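Forum de l'Association des collections de parure
Rubrique : Conservation et rangement
Sujet : Rangement des bracelets rigides avant transport, boîte commune ou compartiments séparés
Discussion ouverte le 4 novembre 2020

secretariat_folwood
Mesdames, Messieurs,
La section de Folwood prépare le transfert de son fonds de bracelets rigides vers le dépôt de Bulodcombe. L'inventaire arrêté au mois de juin comprend 287 pièces, dont 94 en matière plastique, transparente ou teintée. Les autres sont en métal, en corne ou en bois et relèvent d'une procédure distincte.
Nous souhaiterions recueillir l'avis des membres sur le conditionnement des 94 pièces en plastique. La note interne en vigueur recommande une boîte par famille de couleur, sans cloison. Plusieurs adhérents ont fait valoir que cette disposition n'était pas satisfaisante. Nous vous remercions de bien vouloir motiver vos réponses.

atelier.narkurico
Bonjour,
Notre atelier pratique la boîte ouverte à fond blanc depuis plusieurs années et n'a pas constaté de dommage imputable à ce mode de rangement. Le fond blanc présente un avantage certain pour le contrôle des pièces imitant l'écaille, dont les marbrures se lisent mieux sur une surface claire. Il est en revanche médiocre pour les bracelets incolores, qui s'y distinguent à peine.
Concernant la surface de travail, nous déconseillons la table nue. Une pièce rigide qui échappe des mains sur un plateau dur peut s'ébrécher. Lorsque le tri s'effectue à domicile, un lit recouvert d'une couette convient parfaitement.

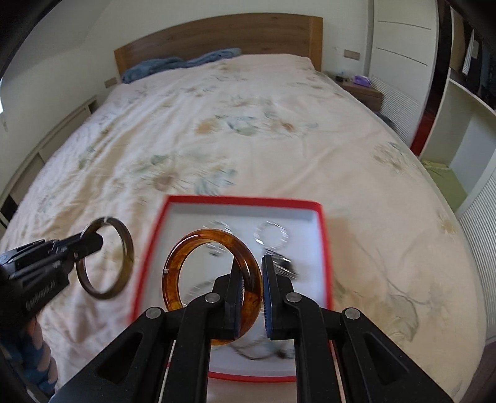 Il convient toutefois de poser la boîte bien à plat. Sur une couette froissée, elle penche facilement et les bracelets glissent tous du même côté. Une planchette placée sous la boîte suffit à corriger ce défaut. Nous recommandons également de présenter les pièces une à une, tenues verticalement au-dessus de la boîte, puis de les coucher sans les laisser tomber.

registre_b
Je me permets d'exprimer un désaccord sur deux points.
En premier lieu, le mélange dans une même boîte de bracelets transparents et de bracelets façon écaille me paraît contraire à la prudence. Les matières ne sont pas toujours identifiées avec certitude. Un acétate de cellulose ancien peut dégager des vapeurs acides et altérer les pièces voisines. Tant que l'identification n'est pas faite, la séparation devrait être la règle.
En second lieu, la literie retient des fibres. Les bracelets polis les attirent, et il faut ensuite les essuyer, ce qui ajoute une manipulation. Une table garnie d'un molleton propre me semble préférable.

atelier.narkurico
Réponse à registre_b
Votre première observation est fondée pour un stockage de longue durée. Ma contribution portait sur le tri et sur le transport, soit quelques heures au plus. Je maintiens ma position pour cet usage.
Sur la question des fibres, je n'ai pas rencontré de difficulté avec une housse en coton lavée. Les plaids et les couvertures pelucheuses sont en effet à écarter, et il est bon de les repousser vers la tête du lit avant de commencer.

depot_bulodcombe
Le dépôt confirme qu'il dispose de 200 boîtes rigides à bord rabattu, livrées par la maison Tjoa. Elles peuvent être mises à la disposition de la section sur simple demande écrite. Les intercalaires en carton neutre sont fournis séparément.
Nous rappelons que les étiquettes adhésives ne doivent pas rester sur les pièces à leur arrivée au dépôt. La colle migre et laisse une auréole sur les surfaces brillantes. Le numéro d'inventaire doit figurer sur une étiquette volante nouée par un fil de coton.

secretariat_folwood
Réponse à depot_bulodcombe
Cette consigne soulève une difficulté pratique. Une partie des pièces façon écaille porte encore une petite pastille autocollante d'origine. Faut-il la retirer dans tous les cas, y compris lorsqu'elle constitue une indication de provenance ?

depot_bulodcombe
Non. Les pastilles d'origine sont photographiées, puis laissées en place, et la pièce est isolée dans un sachet ouvert en polyéthylène. Seules les étiquettes posées par nos services ou par les sections doivent être retirées. Nous reconnaissons que la rédaction de notre précédent message prêtait à confusion.

marge_et_fermoir
Bonjour à tous,
Je souhaiterais ajouter une remarque relative au diamètre. Le classement par couleur conduit à réunir des bracelets de tailles très différentes. Les petits s'emboîtent dans les grands et se rayent lors du transport. Un classement par diamètre intérieur, puis par couleur, éviterait cet inconvénient. J'ai appliqué cette méthode à un ensemble personnel et le nombre de pièces rayées a nettement diminué.

registre_b
Je souscris à cette proposition. Elle a en outre le mérite de rendre les intercalaires interchangeables.

atelier.narkurico
Je suis plus réservé. Le classement par diamètre impose de mesurer chaque pièce, alors que la fiche d'inventaire ne comporte pas cette donnée pour les acquisitions anciennes. La section dispose-t-elle du temps nécessaire ?

secretariat_folwood
Le diamètre manque effectivement sur une partie des fiches. La mesure pourra être effectuée au moment du tri, à l'aide d'un gabarit.
Compte tenu des échanges qui précèdent, la section retient provisoirement les dispositions suivantes : tri sur surface souple, au choix du membre qui en a la charge ; boîtes à fond blanc pour le seul contrôle visuel ; intercalaires pour le transport ; séparation des matières non identifiées dès l'arrivée au dépôt. La question du classement par diamètre demeure ouverte.

registre_b
Je prends acte, en regrettant que la séparation n'intervienne pas avant le départ. Je transmettrai une note écrite en ce sens.

marge_et_fermoir
Pourriez-vous préciser si le gabarit sera fourni par le dépôt ou s'il revient à chaque membre de s'en procurer un ?

depot_bulodcombe
Le dépôt en prêtera deux. Ils seront joints à l'envoi des boîtes.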